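Home | Archive | Kitchen | Grumbles | About

November

My sister-in-law has given up her microwave. She read that steam reheating "keeps the life in food," and now the whole family is supposed to follow. I have questions.

The first one is what "life" means in a leftover dumpling. I asked. I got a link to a page selling steamers, where every paragraph praised steam and the last one had a discount code.

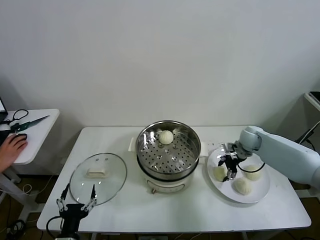
Posted by Yolanda Obi, 7 comments

I'll grant the buns. A steamed bun out of the microwave goes tough at the edges while you're still looking for a plate, and an electric steamer with a single knob is hard to get wrong. Fine. But soup? Last night's rice? I tried rice both ways for a week and couldn't tell which bowl was which — neither could my husband, who claims to have a palate.

Then there's the washing up. The steam people never mention it. A basket, a lid and a base to wipe down, all for one portion of lunch.

I've also heard that it saves electricity. Maybe it does. I'd like to see somebody's bill before I believe it, and so far the only person who offered to show me hers couldn't find it.

The microwave stays on my counter for now.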